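Public submissions to the Costache Inquiry: how late documents were handled
Student project report, politics and public administration
31st May

1. Purpose

This report examines how a provincial inquiry dealt with documents lodged after its deadline. The Costache Inquiry reviewed the decision to close the Ploron ferry terminal. Its index lists 1,027 documents, of which 435 came from the transport ministry. The project asked whether late documents were published on the same terms as those lodged on time.

2. Sources

The index, the hearing transcripts and the inquiry's two procedural rulings were used. All are held at the Rurnar public library, in paper form and on its reading room terminals. Interviews were not conducted. 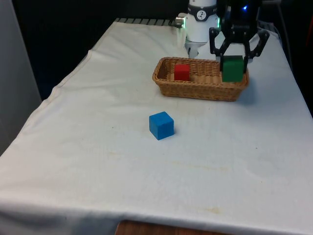

3. Method

Each index entry was copied to a spreadsheet with its date of receipt, date of publication and lodging body. Entries with no date of receipt were kept in a separate sheet and left out of the comparison. Where the index and a transcript gave different dates, the transcript was used.

The first ruling set the deadline at the end of August. The second allowed late material if the lodging body gave a written explanation. It did not say who would assess the explanation, or whether it would be published. 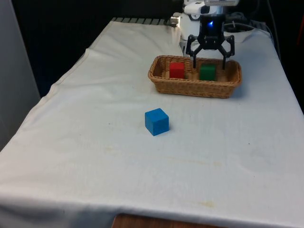 The wording matters for the coding of entries. A document was marked "explained" only where the index cites a letter. Oral explanations given at a hearing were marked "unclear", including those from Badosen municipal council, whose counsel raised the point in both sessions.

4. Findings

Late ministry documents were usually published with a covering letter. Late documents from municipal bodies usually were not, and the delay before publication was up to three times longer. The index gives no reason for the difference. Cabinet papers were released in summary only, so their treatment could not be compared.

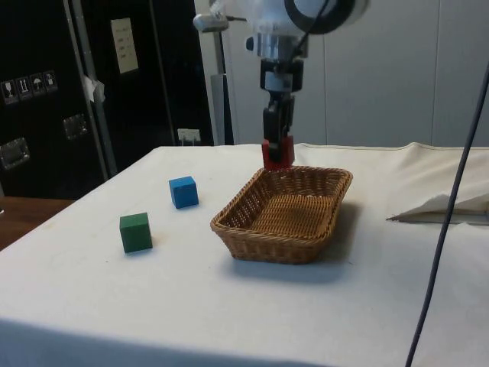
Figure 3. Gripper above the rim of a wicker basket.

5. Limits

The index was revised after the final hearing and earlier versions were not kept. Some dates of receipt may be dates of registration. The labour unions lodged jointly and are counted as one body.

Contact the department office | Copyright the author | Back to top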